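Notebook, streaming bench, 2018-03-07
Binura player: HLS ladder, phones and the old tablets
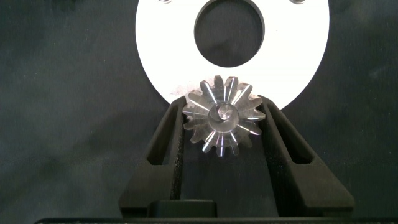

State of things this morning

The Binura encoder finished the whole test library in the night, 474 clips, and the log shows 11 failures. All of them are from the Jeltside material. I had expected this a little, as Jeltside sends us files with variable frame rate and the audio goes away from the picture after a few minutes. I did not try to repair them today. I have put them in the folder "hold" so that they do not disturb the numbers.

The rest is cut in six second segments, with a keyframe every two seconds. Shivam Tripathi asked on Monday if we should go down to four second segments for faster start on mobile. My answer is still that I want to measure first, and this is what I did for most of the day.

Start time on the phones

Method: player page open, cache cleared, press play, stop the watch at the first moving picture. I repeated until I had a stable value and threw away the first try each time. Network was the office wifi with the shaper set to 3 Mbit/s.

Six second segments, Android phone: 2.9 s
Four second segments, Android phone: 2.2 s
Six second segments, iPhone: 2.4 s
Four second segments, iPhone: 2.3 s

So on the iPhone we win almost nothing, and on Android it can be felt by a person. I do not fully understand the difference. The Android page uses our own JavaScript player and the iPhone uses the native one, and I think our player waits for two complete segments before it starts. There is a value for this in the config (minBuffer) and it is written in seconds, but in the code I found it is rounded up to whole segments. If this is true, then the segment length is the wrong thing to change and we should correct the rounding. I wrote to Shivam about it.

Ladder

We have now five steps: 240p, 360p, 480p, 720p, 1080p. The jump from 480p to 720p is too big in bitrate, from 900 kbit/s to 2400. In the shaped network the player goes up, stays there for some seconds, then falls down again, and it repeats this all the time. It is very unpleasant to look at, more than a constant lower quality. I made an extra step, 720p at 1600, and tried it with the cooking clip and with the football clip.

Cooking clip: good, stays on the new step and I could not see a problem.
Football clip: the grass becomes soft when the camera moves fast. It is still better than 480p, but I would like one more pair of eyes on it.

Storage becomes bigger with the extra step, of course. For the test library it is 61 GB more. Please somebody check with Liltel what they charge us for the next level of storage, I have only the old price list from September and I do not trust it.

Embedding

The embed code from last week works on the plain page and in the Chauhan blog template. In the template the player was first too wide and covered the side column. The reason was a fixed width in our own style file and I took it out. Now the player follows the width of the column and keeps 16:9. For vertical video it shows black at both sides, and I leave it like this for the moment.

Autoplay with sound does not work on iPhone and it will not work, this is a rule of the browser. Muted autoplay works if the tag has also playsinline. Without playsinline it opens on full screen when the user presses play, and two people have already reported this as a bug to me. I added playsinline to the standard embed code.

Old tablet

The oldest Android tablet on the shelf plays only up to 480p. Above this the picture stops and the sound continues. I think it is the H.264 profile: our 720p is High, and this tablet wants perhaps only Baseline or Main. I encoded one clip again as Main, 720p, and it played for 37 minutes in a loop without stopping, then I had to take the charger for something else. The file in Main looked a little worse at the same bitrate. I would not change the whole library for one tablet, but we can keep Main for all steps up to 480p and decide about 720p later.

Open points

Rounding of minBuffer, wait for answer from Shivam.
Football clip at the new step, second opinion.
Storage price from Liltel.
Jeltside files: try to convert to constant 25 frames before encoding, and ask them if they can export it in this way from their side.
Captions: the WebVTT files with umlauts come out broken in the Chauhan template but correct on the plain page. Probably the server sends a wrong charset. I did not look at it yet.

The encoder is running again with the extra step, only for the sport folder. Please do not restart the machine before it has finished.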